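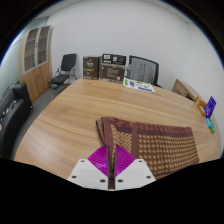 pendo_m
Finger alignment on the Gollau handheld, second try at asking this. I rebuilt mine in November after the pads started peeling, and ever since then the cloth jobs have been flaky. Place mats and table runners are the worst. With a folded cloth between the magenta fingers like that, the left edge stands up nicely in layers, so it ought to be an easy pinch, but on mine one finger touches before the other and the fold skates away. I've run 167 closes since the rebuild and 30 were bad. Plate screws are snug, I checked them twice. Pads or plates?

yurt_fan
Plates. Always plates on a Gollau!! Back off the screws on both white plates, close the fingers on a feeler gauge, then tighten with the fingers still closed. If you tighten them open they creep.

mwaweru
Have to disagree with yurt_fan. I look after 2 of these and both times it was the pads (new ribbed ones sit a hair proud until they bed in). Swap left and right before you touch a single screw. If the early finger changes sides, there's your answer and you haven't lost your zero.
Muthoni

pendo_m
OK, swapped them over lunch. The early touch moved to the other side, so point to Muthoni I guess? Then I opened it all the way and sighted down the gap at the desk to see if the tips looked even. 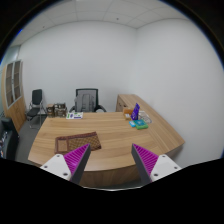 They seem fine to me wide open, it's only the last bit of travel where it goes wrong. I did another 107 closes and I still get the odd skate on thick folds. Thin stuff is great now.

yurt_fan
Odd skate = plates, I'm just saying. Pads don't explain the thick folds.

mwaweru
Or it's the closing speed. Uris had a setting for that buried under the jaw menu, is it still there in your version?

pendo_m
Found it, it was maxed out. Turning it down tonight. Also ordered spare pads from Atuvbridge, will post when they come.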